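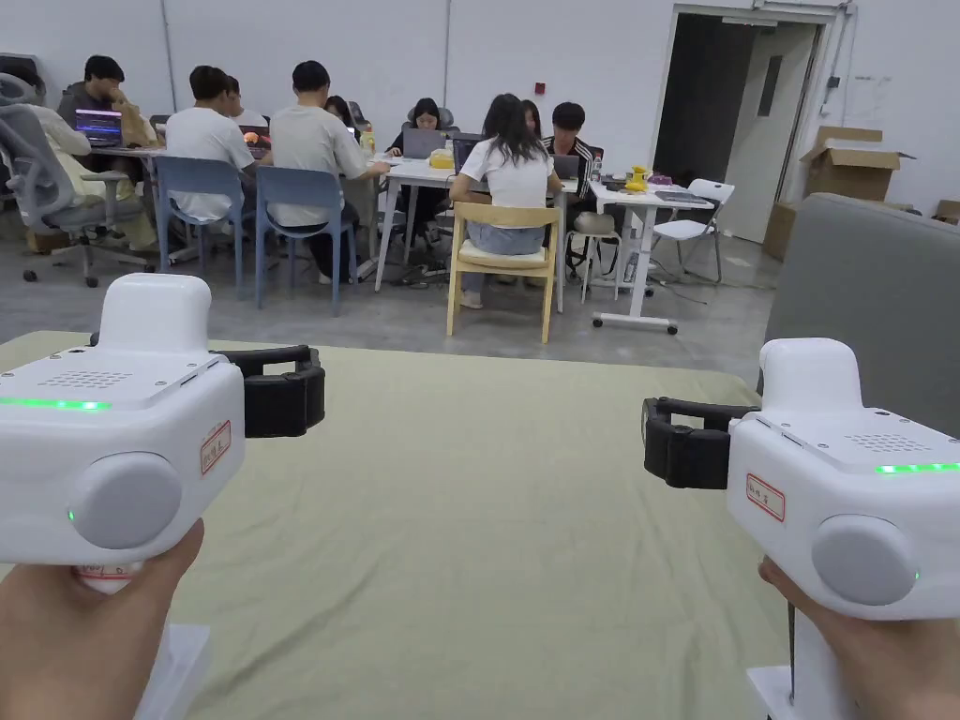

White grippers and the pale green tablecloth.

2025-04-14

I bought the second Lundivus record in December and have played it most weeks since, so I should write something about it before I forget what the first listens were like.

Lundivus came out of Nornley, which had one venue that would book loud bands and a lot of people who wanted to play it. They were a four-piece with two guitars, bass and drums, and the bass player, Bartoš, sang most of the songs. The first album was fast and badly recorded. I like it, but I rarely get through side two. The drums sound like they're in another building and every song ends the same way, with the guitars dropping out and Bartoš shouting the title.

The second one is called Floveven. I have no idea what it means. It was pressed in an edition of 500 and sold at shows, and then the band split up and the leftover boxes went to a shop in town that priced them to clear. A reissue of 700 followed years later with a different back cover and a slightly quieter cut. Mine is the reissue. A friend has the original and we played them one after the other on his system. The original has more bottom end, mostly on side one. I wouldn't pay the difference.

What changed between the two records is the tempo. The opener is close to six minutes long and the drummer holds back for nearly all of it, just kick and floor tom, while one guitar plays the same four notes. When the full kit comes in it isn't much louder than before, but it feels like a big event. The old band would have got there in 20 seconds.

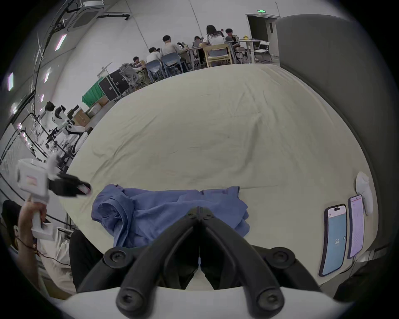 Side one has three songs and no weak ones. Side two is more uneven. "Toll Road" is a leftover from the early days and sounds like it, and the instrumental goes on too long. But the closer is the best thing they did. Bartoš sings it low, almost talking, and there's an organ underneath that isn't credited anywhere on the sleeve. The lyric is about driving a relative home from the hospital and not knowing what to say. He never raises his voice. If you only hear one song, pick that one.

I saw them once, on the tour for this album. There were 17 of us in the room by the time they went on, and I know that because the door guy read the number off his clicker to the opening band. They played the whole record in order and nothing from the first one. Someone kept yelling for an old song and the guitarist just kept tuning. It was a good set — a bit stiff, and the organ part was missing, but the long opener worked even better in a small room.

The album is streaming now too. The closer had 1,444 plays when I checked last night, and a fair number of those are mine. The upload has the track order wrong on side two, with the instrumental last. Put the closer back at the end if you make a playlist of it.

I'm still looking for the single they put out between the two albums. I've only heard the A-side, on a tape with a lot of hiss. If you have a copy you want to sell or trade, write to me. Sleeve condition doesn't matter.

Contact | © 2025 Dinesh Bhardwaj | Back to top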